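Ata da reunião do grupo de teleoperação
Projeto Juvurness
Segunda-feira, 9 de dezembro de 2019

Presentes: Morag Rennie (presidiu), Agustina Rivadeneira, Beathag Innes, Shona Niven. Greer Rennie entrou por chamada a partir do segundo ponto e redigiu a ata, com a ajuda generosa das notas da Beathag.

1. Abertura
A Morag deu as boas-vindas a todas e agradeceu, com muito carinho, o esforço das últimas semanas, em especial à Shona, que voltou de licença e já pegou no comando remoto como se nunca o tivesse largado. A ata anterior foi aprovada com uma correção: a sala chama-se Sutherland e continua reservada para nós às tardes.

2. Demonstrações dos copos no simulador
A Agustina apresentou o ponto da situação. Temos 735 demonstrações aceites da tarefa com os dois copos, o vermelho e o verde, todas feitas por controlo remoto. A meta combinada com a Hondero são 2000 até julho, e a conversa sobre se isso é realista foi longa e bem-disposta. Ficou decidido manter a meta e voltar a olhar para ela na próxima reunião.
A Shona explicou que o momento mais delicado continua a ser a descida sobre o copo vermelho: com um dedo a entrar na boca do copo e o outro por fora, qualquer pressa da mão do operador nota-se logo na gravação. Pediu que se desça mais devagar nos últimos centímetros, mesmo que a demonstração fique mais comprida. A Beathag concordou e lembrou que as 16 gravações rejeitadas na semana passada falharam quase todas nesse ponto (o copo tombou, coitado, e foi parar ao pé da parede).

3. Ensino à mão no braço real
A Beathag gostaria de comparar o controlo remoto com o ensino guiado, em que se leva o braço pela mão ao longo do movimento. Contou que, nas seis tentativas que fez, achou o gesto mais natural, embora se cansasse do ombro ao fim de um bocado. A Greer perguntou se os dois tipos de registo podem ficar no mesmo conjunto. Para já ficam em pastas separadas, com o nome do operador em cada sessão.

4. Software de gravação
A Stellent enviou a nova versão. A Agustina instalou-a e gostou, mas o botão de descartar está agora demasiado perto do de guardar, e já lá se foi uma sessão boa. A Morag vai escrever-lhes.

5. Tarefas
Shona: escrever meia página sobre a descida e a abertura dos dedos, para quem começa.
Beathag: preparar a comparação com o ensino à mão.
Agustina: rever as gravações em que o copo verde fica parcialmente tapado pela garra.
Morag: contactar a Stellent.

6. Outros assuntos
A Greer traz os bolos da próxima vez, promessa que ficou registada a pedido de todas. A data será enviada por correio eletrónico.

Anexo ao ponto 2

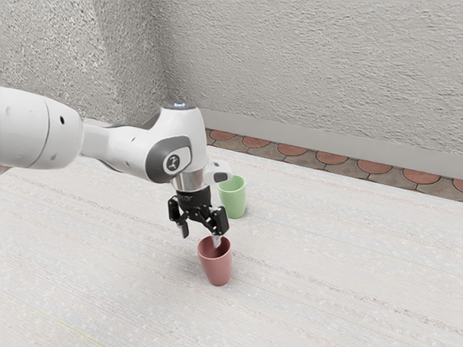
Figura 1. Simulador: a garra sobre o copo vermelho, com o copo verde mais atrás.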